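Minutes, cell upkeep meeting, folding cell (two-arm)
17 March 2021
Site: Vilholm, lower workshop

**1. Last minutes**

Accepted with one change. Item 4 should say the spare gripper fingers are stored at Prandus and not on site.

**2. Left arm, cables**

The cable from the wrist module was moved after it rubbed on the link during long reaches. Slack is now set with the arm fully extended, then checked at the home pose. Agreed to repeat the check every 500 cycles and write it in the cell log. The paper log stays in use until the Wi tablet is set up.

The connector at the module worked loose 2 times in December. Paltell has been asked for a locking version. No price yet. Until then, the operator pushes it home at the start of each shift.

**3. Gripper fingers**

Fingers on both arms were swapped at the last service. The old left pair had worn at the tips and was dropping thin hems. Agreed:

- look at the tips weekly, wipe with a dry cloth only
- swap in pairs, never a single finger
- run the open/close test before any cloth goes on the table

There was a question about whether 35 mm is too wide for the open setting. Left as it is for now. To be tried at a lower setting after the next calibration.

**4. Table cover**

The cover creeps toward the arms over a day's work and has to be pulled flat again. Clips under the edge were discussed. Prandus will send samples. Lint to be taken off with the roller before each run, not with compressed air.

**5. Calibration**

Overdue by 7 days. The two arms disagree slightly on table height at the far side, and the right one has been stopping high. Both to be done in the same session, with the cover off. The cell is out of use that morning.

**6. Test garments**

Jerseys stay in the set. Trim and printed areas still give the most missed grasps, so results for those are to be logged separately from the plain towels.

**7. Next meeting**

After calibration. Bring the cell log and the Paltell quote if it has come.
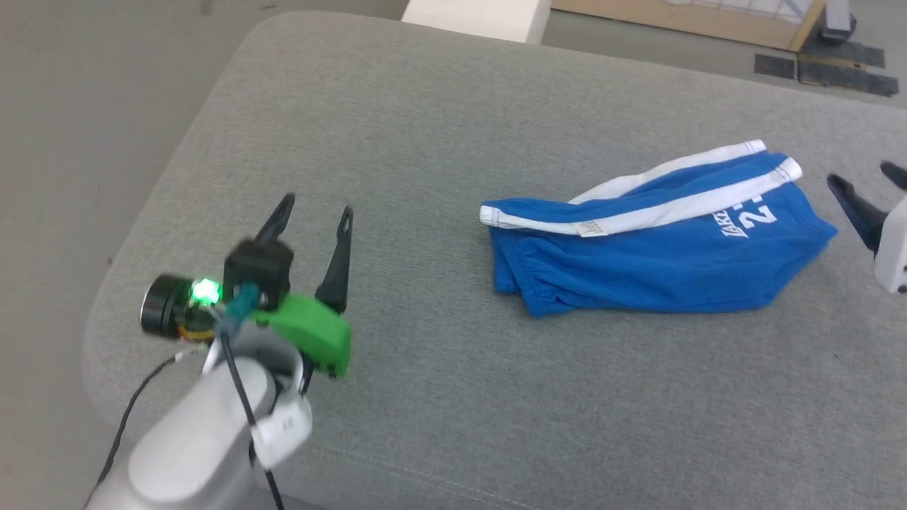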